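# Desk things, Wemenmont room

These are small things from the desk and the drawers, collected before the move to Huden in December.

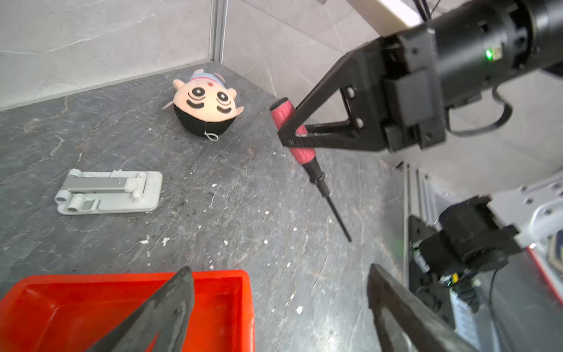
**How do you decide what stays on the desk and what goes in a drawer?**
If I use it every day it stays on the desk. The rest goes in a drawer, and the drawer gets a paper label on the front.

**Screwdriver.** The handle is pink-red with black grip bands, and the shaft is thin and black. I bought it for the chairs and then I used it for almost everything, also the cupboard doors.

**Phone stand.** Light grey, with a flat base and white hinge knobs. It folds down quite flat, so it will travel in the side pocket of my bag together with the chargers.

**Plush head.** A round one with big black eyes, thick brows and a red dot on the forehead. There is a small white string loop on it, and in Huden I would like to hang it from the shelf. At home we call it Odo.

**Orange-red bin.** Plastic, very bright. I have had it longer than the desk, and I will keep it for the new room.

**Tabletop.** Dark grey with pale veins, like stone. The colour is beautiful but small white crumbs show on it very much, so a soft brush must go in the first box.

The new desk at Huden is shorter than this one, about 5 hand widths. I have ordered a drawer insert from the Bakalis shop, with 3 long parts and one square part for the tape and the spare keys. The long parts are for pens, tools and cables. If the insert does not fit, I will cut the back edge a little.

Page last changed October 7, 2026.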